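Livcombe Repair Library Opens Its Doors With 4000 Things to Borrow

September 2, 2024

Livcombe has a new library, and there is hardly a book in it! The Livcombe Repair Library opened this morning in the old Wieczorek furniture shop on Mill Street, and by lunch the line for a first membership card ran past the bakery and halfway to the bus stop. By closing time 162 people had signed up, many of them with a broken lamp or a toaster already under one arm.

The idea is wonderfully simple. Members pay $20 a year and can take home anything on the shelves for 14 days, from socket wrenches and soldering irons to a tile cutter, a wallpaper steamer and a sewing machine heavy enough to get through canvas. There are trays and trays of small parts too, sorted by size and labeled by hand. The catalog stood at 4000 items on opening day, and more boxes are waiting in the back to be sorted.

Szymon Piątek, the library's founder, has wanted to do this ever since he paid more for a new vacuum cleaner than he did for his first car. "I had the old one apart on the kitchen floor and all it needed was a belt," he said, still grinning after six hours on his feet. "I didn't have the right screwdriver. So I bought a whole new machine! I thought, there has to be a better way to run a town."

The project got going in February, when the lease on the shop was signed and the first call went out for unwanted tools. Families cleared their garages. A retired clockmaker sent over two full cabinets, with a note asking that the tiny files be kept dry. The front room still has the Wieczorek name in gold on the window, and it will be staying there.
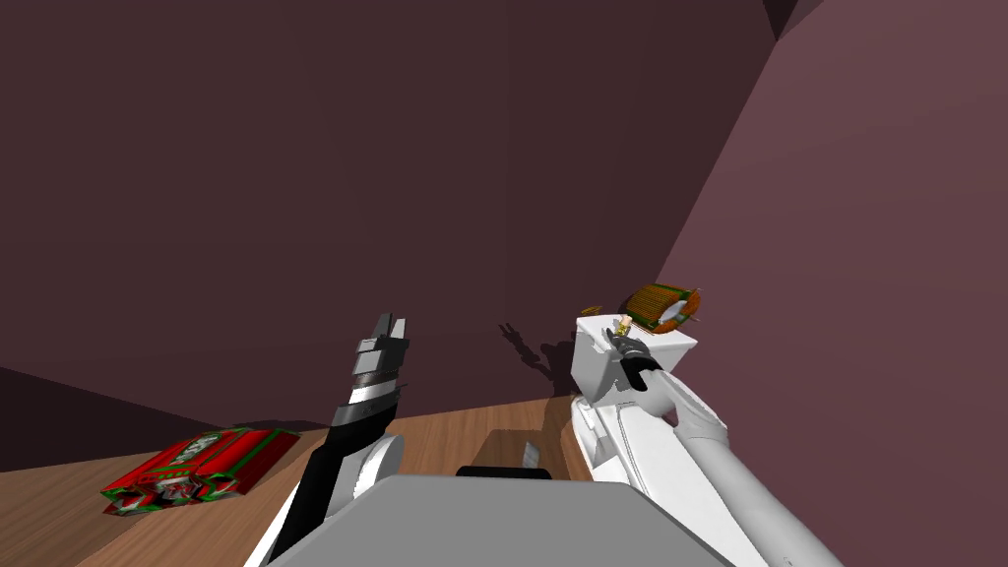
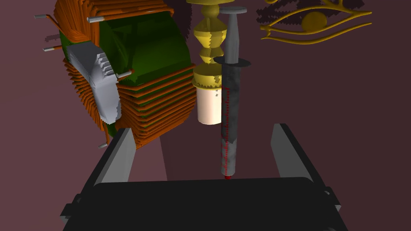
Computer-rendered pictures: a box in green stripes and a busy print lies on a wooden tabletop in the first, and a syringe points downward in the second.

Behind the lending desk is the part that drew the biggest crowd, a long room with benches where members can bring in something broken and get help mending it. On opening day the benches were full from ten o'clock on. One young visitor got a music box playing again after two years of silence, and the whole room clapped. A coffee grinder took longer and is coming back next week for a new spring.

Evening classes begin this month. The first one covers plugs, fuses and cords, and the second is all about bicycles, with a session on darning and patching to follow once the good lamps are up. Classes are free to members, and children are welcome with an adult. Places in the bicycle class are nearly gone, so anyone with a squeaky chain should get in touch soon.

Piątek is already thinking about the next thing. He would love a small van that could carry tools out to the villages, and he has his eye on the empty yard behind the shop for lawnmowers and ladders. For now he would be very happy with another drill press and a few more sturdy stools.

The library is open from ten until six, and late on class evenings. New members need proof of address and can join at the desk. Donated tools are welcome in any condition, though paint cans and car batteries can't be accepted.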